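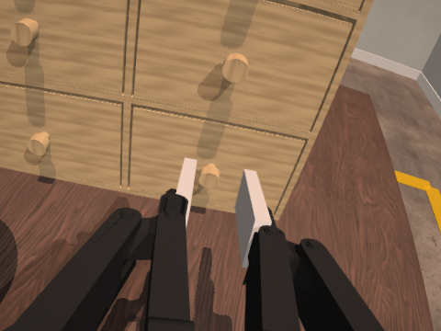
Skendar
Simulation and cell upkeep, Privden

Most of the work on the Tredeo drawer cell since December has been maintenance. The cell exists only in the simulator, which leads people to assume it looks after itself. It has no grease points and no worn cables, but it drifts all the same. Someone changes the mass of a drawer, someone else updates the physics engine, and a task that ran cleanly on Friday starts dropping knobs.

These are my notes on putting it back in order, written mainly so that I can find them again.

The approach pose comes first. Before the gripper closes, the open jaws should have the knob between them with neither pad touching it. I check this with the arm stopped and the physics paused, from the view that looks along the fingers. A side view hides small errors in the sideways direction, and those are the ones that matter with a round knob. If one pad makes contact early it pushes the knob before the other pad arrives, the drawer takes a load across its runners, and the solver answers with a small kick. On screen it looks like a bad grip. The cause is in the approach, and raising the grip force only makes the kick larger.

The knob does not have to be dead centre. A small offset towards one pad is fine as long as the fingers close evenly and the arm is allowed a little give during the close. I had that give switched off for a week by mistake and spent most of the week blaming the friction values.

Friction was next. Each knob has its own contact material, separate from the drawer front. They used to share one, and every change made to steady the grip also made the fingertips stick when they brushed the face of a drawer. Splitting them took ten minutes and should have been done at the start. The collision shape of the knob is now a plain cylinder. The detailed mesh is still used for drawing, where it does no harm.

Then the drawers. Each one is a sliding joint with two limits, a damping value and a little dry friction. The limits are checked by hand, one joint at a time, with the arm parked. I pull the drawer to its stop in the joint panel, let go, and watch whether it stays. A drawer that creeps back has too little friction. A drawer that trembles at the stop usually has its body overlapping the cabinet, and the fix is to trim the collision box on the drawer and leave the damping alone. The closing limit had been set 30 mm short on one drawer, and the reset script had been hiding this by placing the drawer directly at zero.

The reset script is the part that needs the most care. It has to put the arm back, open the gripper, close the drawers and clear the stored velocities, in that order. If the drawers are closed while a finger is still inside one, the overlap is resolved in a single step and the arm jumps. I have added 2 checks: one that the fingertips are clear of the cabinet, and one that every joint has stopped moving before the next run is allowed to begin. The second costs a moment per run and I am keeping it.

Shadows get a line of their own. The light stays fixed while I am doing the setup, as a long knob shadow on a drawer front is a handy check on position when the depth is hard to judge. Changes to the lighting go in afterwards, once the contacts are settled -- never both in the same session.

The acceptance run is 300 pulls with the saved settings, started from a clean load. I log the knob position at first contact and at full grip, and compare the two. Any difference beyond the tolerance in the config file sends me back to the approach pose. The log goes in the Tredeo folder next to the version number of the engine.

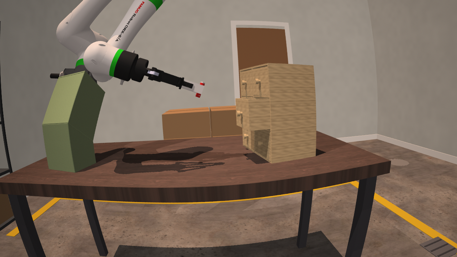
Should the arm be moved back from an open drawer before the reset is called?

Move it back first, along the direction of the pull, until the fingertips are clear of both the knob and the drawer front. The reset will refuse to run otherwise, and forcing it leaves velocities in the joints that spoil the next run.

Still to do: the joint panel shows drawer travel in metres and the config file wants millimetres. I convert by hand at present and have got it wrong once already.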